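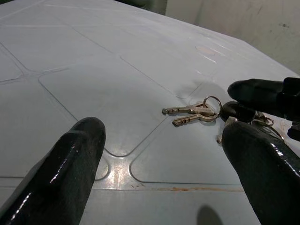

Siv Solberg has a rule sheet taped inside the lid of her toolbox, and it is the first thing she shows me at Tusterwood. It runs to one side of paper. The team that looks after the two-armed benches at Gudix wrote it over a winter, and she talks about it the way other people talk about a garden they have finally got under control.

"Rule one is the gap," she says. "If both arms are working over the same surface, the fingertips stay 5 centimetres apart unless the task is a handover. We argued about that number for weeks! Lunde wanted more and Olska wanted less, and both benches had good grounds for it."

Lunde and Olska are the two sites that tried the draft first. Lunde handles heavier parts. Olska does the fiddly stuff, keys and rings and clips, where the things you want to pick up slide over each other and catch.

"Keys are brilliant for testing a rule," Solberg says, and she is off. "They're flat, they're shiny, they hook together. You go for one bunch and you can end up with a bit of the other. So we wrote down that you say which bunch belongs to which arm before you start. Left arm, this one. Right arm, that one. It sounds so simple, and we'd been running for ages without it."

The second rule covers speed. Above the bench an arm may travel at its normal rate, but once the fingers are down near the surface it drops to 100 millimetres a second, and it stays there until the object is clear. Solberg would have liked it slower still for new operators. She lost that one, and says so cheerfully.

Then there is the log. Every contact between the two grippers goes in, however light, with the task and the name of whoever was at the controls. The sheet has passed 800 entries. Most of them are one line long.

"I love the log," she says. "People thought it was going to be a telling-off book, and for the first month they left things out -- I could tell, because the finger coatings were wearing and the page was blank. Now they write in it and then come and find me to talk about it."

What would she change? She wants the wiping-down rule moved up from the bottom of the page, and a proper limit on how long one person drives before swapping. At the moment it says "take regular breaks", which she calls a wish.

Version 3 is due out in February. She has already pencilled notes on it.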